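Sorting bin: dividers or no dividers?

Niltel
Posts: 2366
Location: basement workshop

I have one big gray bin on the bench where all the small stuff ends up. Tape, toy blocks, whatever gets picked up off the floor. I'm thinking of cutting dividers for it. Has anyone done this and kept using it after a month?

Dakska
Posts: 100

Did it in May and pulled them out again. The slots were always the wrong size for what I had. I went back to one open bin and I empty it every evening.

Jatik
Posts: 14

Disagree with Dakska. Dividers work if you make them movable. I used cardboard, 20 cents' worth, and I shift them when the mix changes. An open bin just turns into a junk drawer with higher walls.

Dakska
Posts: 100

A junk drawer is fine if it gets emptied. Yours doesn't get emptied, it gets rearranged.

Niltel
Posts: 2366

Jatik, how do you keep the cardboard standing? My bin has a panel that slopes, so a straight piece won't sit flush.

Jatik
Posts: 14

Trace the slope on paper first and cut to that. Tape at the bottom only.

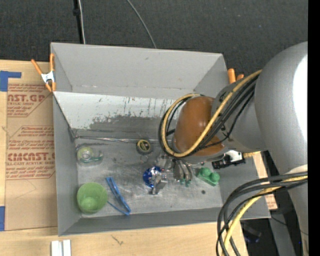 Jitaru

I'm with Dakska on this one. Mine is gray too, and the paint on the sloping panel is badly worn. There's clear tape along the back edge of the floor, and it's all crumpled. I wouldn't put more tape in there for cardboard. The tape dispenser, the tape measure and the green cup are all different shapes, so I don't see what size slot you'd even cut. I'd stand the cup in a corner and use it for the thin things.

Niltel
Posts: 2366

The cup might be enough for me. I'll try that before I cut anything.

Jatik
Posts: 14

A cup is a divider. Just saying.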